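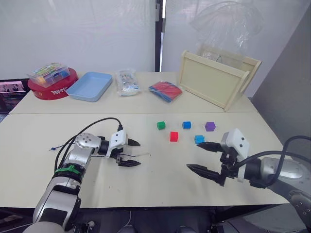
August, late afternoon. Glaze notes, continued from last page.

Unloaded the Parnemis at lunch. Was still warm at the bottom, should have waited, heard one ping on the way to the shelf. 14 tiles in all. Numbers scratched on the backs this time, not penciled — penciled ones burned off last round and we lost half the set.

Climden white on the red clay: crawling again. Bad on the rims, ok on the flats. Worst where I picked the tiles up with bare hands after bisque. Wiped 3 of them with a damp sponge before dipping and those came out clean except for one bald spot near a corner. So could be dust, could be skin oil. Can't tell the two apart from this batch.

Vurano blue: lovely where thick, muddy brown where thin. Same as the spring. Dip count matters more than the recipe does. One dip no good, two dips good, three dips ran off the tile and stuck to the shelf. Shelf needs scraping and fresh wash before anyone fires on it. Left it on edge by the sink.

Mix for the second bucket, as weighed:
Dry Vurano 132 g
Water 50 g to start, then by spoon until it coated a finger
Didnt write down the final water. Again. Next time weigh the jug before and after.

Sieved twice. Still a few lumps, left them in.
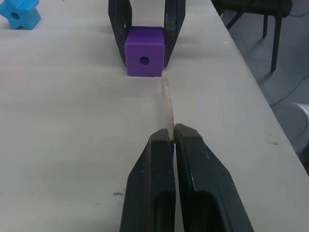 Note in the margin, other handwriting: your thick tiles were all on the top shelf, so how do you know its the dips and not the heat up there? Put one thick and one thin on every shelf or we'll be arguing about this till winter.

Fair. Checked the kiln map and yes, all the double dips were up top. Doesnt kill the result but it's weaker than I wrote it. The top peephole cone was down flat, the bottom one only bent halfway, so there is a real difference top to bottom. Will mix the shelves next load.

Also tried the Hattori clear over the old iron slip. Cloudy. Milky patches wherever the slip was brushed on heavy. Might be cooling too slow, might be too much coat. Two tiles set aside to go through again in the next bisque load, want to see if the cloud moves or stays put.

Pinholes: fewer than July. Only change was the longer hold at the end. Keep the hold.

To do
scrape shelf, new kiln wash, let it dry overnight
order more cones, down to the last box
sponge ALL bisque before dipping, gloves after
weigh the jug!!
relabel the Climden bucket, lid and side dont match 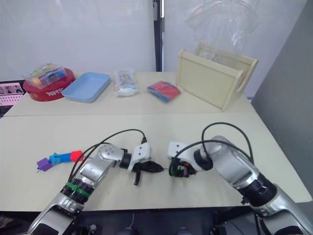
Both arms over the table, white grippers facing.

Evening, quick add. The pinging tile has a crack across the glaze side, hairline, doesn't go through to the back. Kept it anyway, it's the best blue of the lot. Kiln off at the wall, lid propped.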